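Losov 2 Room Sensor for Ground Source Heat Pumps

Item no. 222
Maker: Kasprzak
In stock

The Losov 2 measures the temperature and humidity of a room and sends the values by radio to your heat pump controller. It has no cable and needs no battery change. A small solar cell on the front collects the light of the room and keeps an internal storage cell charged. When it is full, the sensor works for 9 days in complete darkness.
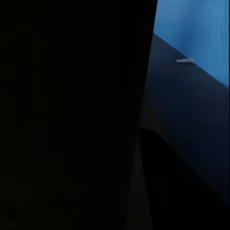 The solar cell needs free sight to the room, so please choose the place with care. Daylight from a window is best, but normal lamps are also enough if they are on for several hours each day. Do not mount the sensor directly behind a large object. A dark thing at very close distance can take most of the view, like the black shape here that leaves only a narrow strip free on the right, and then the cell receives too little light. Keep 30 cm free in front of it.

The sensor can be glued or screwed to the wall. Both sets are in the box.
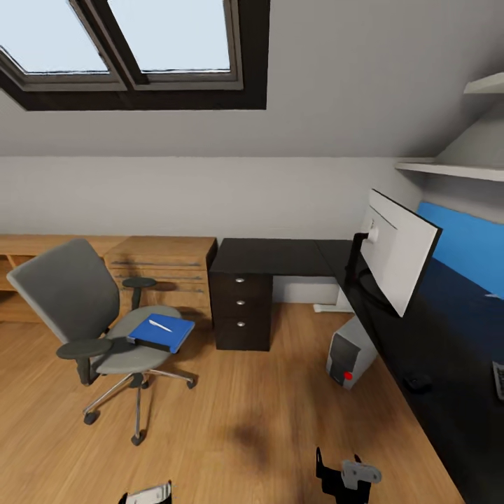
Pairing is done with the button on the back. Hold it until the light is green, then start the search on the controller. It works with the Limard controllers and with the older Zunis controller, if this one has the software from September or newer. One controller accepts up to 30 sensors.

Please note that the Losov 2 does not switch the pump by itself. It only reports values, and the controller decides.
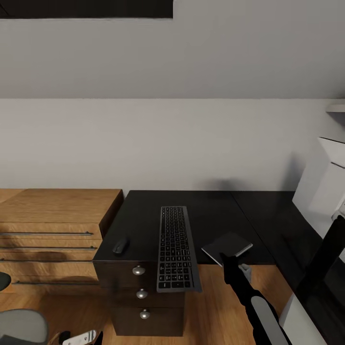

In the box: sensor, wall plate, 2 screws, adhesive pad, short guide in English and Polish.

Not included: controller, radio repeater for thick walls.

Customer review, 26/04/2022
"Very even temperature since we use it. The guide could have larger letters." Chiến Khổng

Questions before you order? Aniela Kubiak in our technical support will answer you by email. Please write the model of your controller in the message.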